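Handgreifer im Vergleich: zwei Geräte mit Kabel, zwölf Tage, ein klarer Favorit

Getestet von Senyo Arthur

Ich hatte mir die Hegarty-Greifer größer vorgestellt. Auf den Produktbildern sehen sie nach Werkstatt aus, nach etwas, das man mit beiden Händen festhält und nach zehn Minuten wieder ablegt. Dann kam das Paket, ich habe den ersten aus dem Schaumstoff gezogen, einmal am Griff gedrückt und wollte ihn den ganzen Nachmittag nicht mehr hergeben. So direkt hat sich bei mir noch kein Handgreifer angefühlt!

Kurz zum Hintergrund: Wir sammeln Vorführungen für einen zweiarmigen Aufbau, also Hände führen, Kameras aufzeichnen, hinterher lernt das Modell daraus. Bisher lief das bei uns mit den Surnmont-Greifern, die wir seit dem Winter haben und die ich durchaus mag. Im Juni haben wir beide Paare gegeneinander antreten lassen, Mansa Wumbei, Ardalan Salehi und ich, immer im Wechsel und mit denselben Aufgaben: Tisch abräumen, Kleinteile in Fächer sortieren, Deckel auf Dosen setzen.

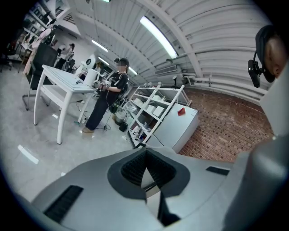 Beim Gewicht liegen die beiden näher zusammen, als das Datenblatt vermuten lässt. Der Surnmont ist etwas kopflastig, der Hegarty sitzt mit dem Schwerpunkt fast genau über dem Zeigefinger, und das merkt man vor allem im Handgelenk. Nach einer Stunde Sortieren mit dem Surnmont schüttle ich die Hände aus, mit dem Hegarty vergesse ich die Pause. Ardalan sieht das übrigens anders, er hat große Hände und findet den Hegarty-Griff zu schmal. Wer Handschuhgröße XL trägt, sollte ihn vorher einmal in die Hand nehmen.

Der Hub beträgt bei beiden 80 Millimeter. Der Unterschied liegt in der Rückstellfeder: Beim Hegarty ist sie weich genug, dass man einen Tischtennisball halten kann, ohne ihn einzudrücken, und trotzdem schnappen die Backen sauber zurück. Bei den Deckeln war das Gold wert. Mit dem Surnmont habe ich anfangs ständig zu fest zugepackt (die Backen halten dann zwar bombenfest, aber der Deckel verkantet).

Und jetzt das Thema Kabel. Ja, beide haben eins. Beim Hegarty kommt es hinten am Griff heraus und lässt sich am Unterarm entlangführen, ein Klettband am Ellenbogen genügt. Beim Surnmont hängt es weiter vorn und gerät gern zwischen Hand und Tischkante. Mit zwei Greifern gleichzeitig lohnt es sich, die Kabel vor dem Start einmal ordentlich auszulegen, sonst steht man irgendwann drauf – ich spreche aus Erfahrung.

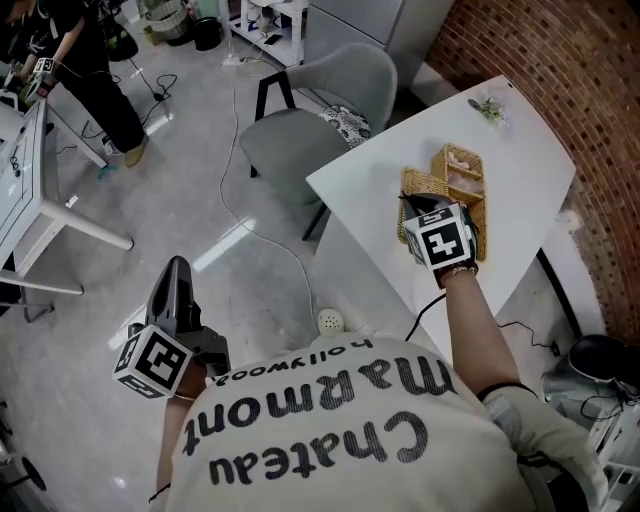 Enge Fächer sind für mich die schönste Prüfung. Man muss steil von oben hinein, die Backen dürfen nicht zu breit bauen, und der Markerwürfel soll dabei für die Kopfkamera sichtbar bleiben. Von 108 Durchgängen mit dem Hegarty mussten wir nur 2 verwerfen, beide Male war der Würfel zu lange vom eigenen Arm verdeckt. Das liegt eher an der Haltung als am Gerät, und mit etwas Übung dreht man das Handgelenk ganz von selbst richtig.

Was mir nicht gefällt: Die Schrauben der Würfelhalterung sind winzig und der mitgelieferte Schlüssel ist weich wie Butter. Die Gummiauflagen auf den Backen ziehen Staub an, die wische ich jetzt jeden Morgen ab. Und die Anleitung gibt es bisher nur auf Englisch, mit einer Seite zur Kalibrierung, auf der zwei Abbildungen vertauscht sind. Eine Mail an den Support wurde noch am selben Tag beantwortet, freundlich und mit korrigiertem PDF.

Für wen lohnt sich das? Wer nur ab und zu ein paar Vorführungen aufnimmt und schon ein Surnmont-Paar im Regal hat, kann dabei bleiben, die sind robust und verzeihen viel. Wer täglich stundenlang greift, sollte sich den Hegarty unbedingt ansehen. Wir behalten unser Paar, Mansa hat schon Ersatzbacken bestellt. Den Test mit der kurzen Backenform reiche ich nach, sobald sie geliefert ist.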